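Stulter 2-Handle Serving Tray, Red: Review

Posted February 21, 2019

Serving trays are a simple product, and most of what separates a good one from a bad one can be measured with a ruler and a kitchen scale. I have been using the red Stulter tray since September, mainly for carrying drinks and small bottles from the kitchen to a large table in the next room. I bought it at the regular price from Itinix. The seller has no connection with this review.

Construction

The tray is one molded piece. There are no seams, no screws and no separate handles to work loose. The base is flat and recessed, with sloping walls running up to the rim. On the long sides the rim is a narrow raised lip. On the short ends it widens into a curved flange, and these flanges are the handles. They have no cutouts, so you grip them from above and below with the thumb on top.

The finish is smooth and matte. It hides fingerprints well and does not throw glare under a ceiling light. The color is the same red all the way through the plastic. I have one deep scratch near a corner and no other shade shows at the bottom of it. There is no print or pattern on the base.

Handling

The flange handles work better than I expected from the product page. With a load near the middle, the tray stays level and the walls do not twist. With everything pushed to one end, there is some flex in the base, and you can feel it when you change your grip. I would not carry a full glass pitcher at one end. Two pitchers side by side are fine if your wrists are.

The wide flanges have one drawback. They add to the overall length without adding any usable floor space. If you are buying this to fit a shelf or a cabinet, measure the shelf first and allow for the curved ends. Mine does not fit flat in a standard lower cabinet and is stored on edge next to the baking sheets. It is stable enough on edge if something leans against it.

Grip of the base

This is the weakest point. The matte surface looks as if it should hold things in place, and for dry glassware it does a fair job. For light plastic bottles it is poor. I tested this in the simplest way: objects on the tray, one end raised slowly, angle read from a phone level when the first object moved. A dry drinking glass held to a slope I would never reach while walking. An empty plastic bottle standing upright tipped over before it slid. Laid on its side across the slope, it rolled at 2 degrees.

The walls stop anything that rolls, and they are high enough that a small bottle on its side stays in. They are not high enough to support one standing up. If you carry mostly light bottles, a thin rubber liner solves the problem. I cut one from a roll of shelf liner. It lifts out for washing and has not curled.

The tray against a tablecloth

The underside is as smooth as the top. On bare wood the tray slides easily, and a light push moves it several inches. On cloth it behaves differently. I use it on a heavy white cotton cloth, and there it stays where it is put. You can set a bottle down in it or lift one out with one hand and the tray does not travel. If the cloth has a wrinkle under the tray, smooth it out before loading, as the base will rock a little over a fold.

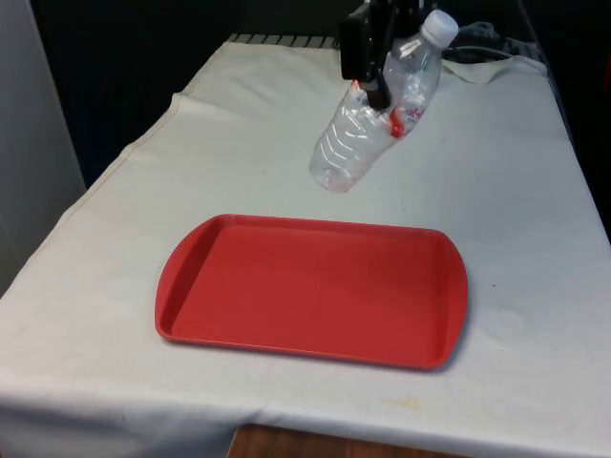 I checked the cloth for color transfer as well, since red plastic on white cotton is a fair thing to worry about. After a full day of contact with a damp cloth there was no mark. The same was true of a white paper towel rubbed hard along the rim.

Cleaning

Hand washing takes under a minute. The inside corners are rounded, so crumbs do not collect. Coffee and tomato sauce left overnight came off with dish soap. The maker lists the tray as safe for the top rack of a dishwasher, but it is too long for my top rack. I ran it on the bottom rack 9 times. After the last cycle the base had a very slight bow, visible only with a straightedge. I have gone back to washing it by hand.

Compared with the Tuominen

The obvious alternative is the Tuominen tray, which I owned before this one. It has cut-out handles and a textured base. The texture holds bottles better and the cutouts are easier for small hands. The texture also traps dirt, and after a year mine had gray patches that no brush would clear. The Stulter is easier to keep clean and stiffer along the long sides. The Tuominen is shorter overall and fits a normal cabinet.

I also looked at a Drilico tray in a store. It was noticeably thinner and bent when lifted by one end with nothing on it, so I did not buy it.

Pros

One-piece molding with nothing to loosen
Matte finish, no glare
Stays put on a cloth
Easy to wash, no color transfer found

Cons

Light bottles tip and roll without a liner
Slides on bare wood
Curved ends take up storage space
Slight bow after repeated bottom-rack dishwasher cycles

Rating: four out of five. I would buy it again for use on a covered table. For a bare wood table, budget for shelf liner on both sides of the base.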